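Unit 4: Looking at a Product Before You Buy It
Home Robotics, Monday section
Handout for 19 November 2018
Instructor: Eusebio Bustamante

Today's product is the Oto hand kit from Hamdan, a pair of grippers held by a person and used to record household chores. The recordings are then used to train a robot arm. The Uridville lab has had the kit on trial since September.

What comes in the kit
Two grippers, left and right
Spare finger pads
Charging dock
A one-year license for the Wenonden software

Things to check in a review
1. Setup. Hamdan says 10 minutes. Time it yourself and write down where you got stuck.
2. Reach. Floor-level work is harder on the wrist than counter work. Do 20 runs of each before you score it.
3. Soft items. Bags, wrappers and paper fold in the fingers. Score these apart from boxes and bottles.
4. Data. The basic plan stores 200 recordings and the larger plan stores 500. Work out which one your project needs.

Kitchen floor, bin task:

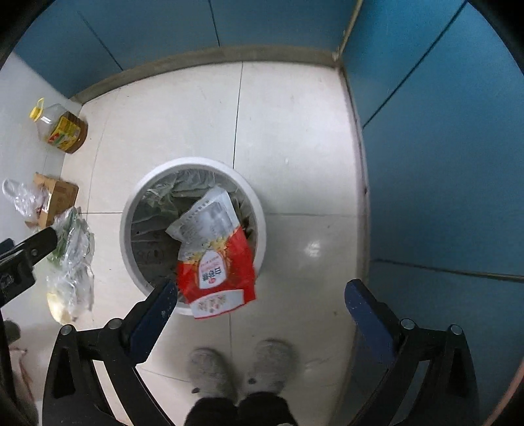
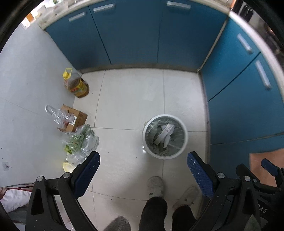

Scoring is from 1 to 10 for each of the four points. Write two sentences to back up each score. If you and your partner disagree, hand in both scores and leave them as they are.

Price is left out on purpose this week. We will get to it in Unit 5, along with repair terms and the cost of new pads.

Reading for next time: Oto manual, chapters 2 and 3.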